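Teaching a Sorting Task by Remote Control
Final year group project, Pliststead
Section 3: Collecting the demonstrations

3.1 Task

The arm had to put small parts into a divided cardboard box and then move back to a rest position. We chose this because the box walls leave little room for error and a bad placement is easy to see. The parts came from the Forkstead kit left over from the second-year labs.

3.2 Method

We started in October by guiding the arm by hand. This was quick to learn, but our hands kept getting into the camera view and the recordings were hard to use. After 43 demonstrations we changed to remote control with the Carnport handset. All later recordings were made this way.

Each demonstration began with the gripper beside the box. The operator kept the stick movements small near the partitions. A run was stopped if the gripper pushed the box more than 10 mm, and the box was put back on its tape marks before the next one.

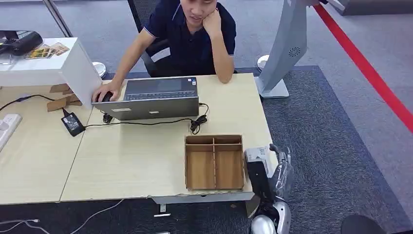 Thiele disagreed with the last rule and wrote in the margin of our draft that stopping every run where the box moved would leave the arm with no idea what to do when it moved in testing. Keep some of the untidy ones, the note went on, as long as the operator recovers and finishes the task.

We took this advice from November onwards. Runs with a recovery were kept and labelled separately. Runs where the operator gave up were still deleted.

3.3 Amount of data

The final set has 1,002 remote control demonstrations. Of these, 378 include a recovery. The hand-guided runs are stored in a separate folder and were not used for training.

3.4 Problems

The handset has a short delay, and new operators tended to overshoot the back row of slots. Practice helped more than changing the speed setting. The two larger compartments gave little trouble. We also found that operators had different habits when letting go of a part. One group member opened the gripper above the box wall and others went lower. We agreed on the lower release in the second week but did not redo the earlier runs.

Training is described in Section 4.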